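Labelling a wooden chessboard with paper strips

If you play by calling out moves, or you're teaching someone notation, a plain board gets confusing fast. Paper labels fix that and peel off later.

You need white paper, scissors, a ruler, a black marker and removable tape. I buy the Stistum tape, 20 metres to a roll.

Step 1. Measure the board along the outside of the border. Cut two strips to that length, narrow enough to sit beside the squares without covering them.
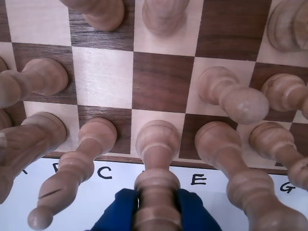 Step 2. Mark the square widths on each strip in pencil, then letter one A to H and number the other 1 to 8. Use capitals and press firmly.

Step 3. Fix the letters down one side and the numbers along the next, so the two ones meet at the corner square, A1.
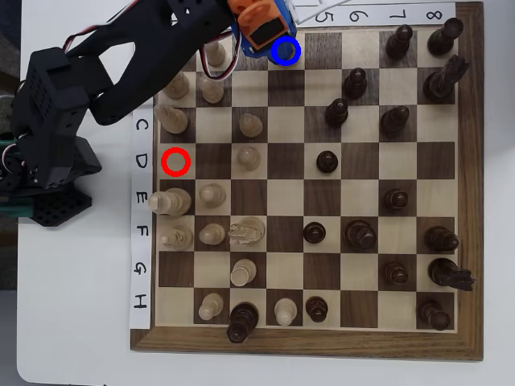 Sadia Marwat

Step 4. Set up the pieces and read a few squares aloud. If a label sits between two squares, lift the strip and shift it.

Choosing the paper

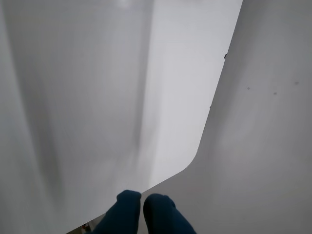

Label paper should be stiff enough to lie flat but thin enough to trim in one cut. Light copy paper tends to lift at the ends. Round the corners too – a smooth curve like the one on the white sheet catches less on a sleeve than a square corner does.

Step 5. Play a practice game and write down each move by square.

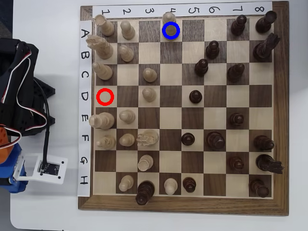

Numbers across the top, letters down the left, pieces on the board.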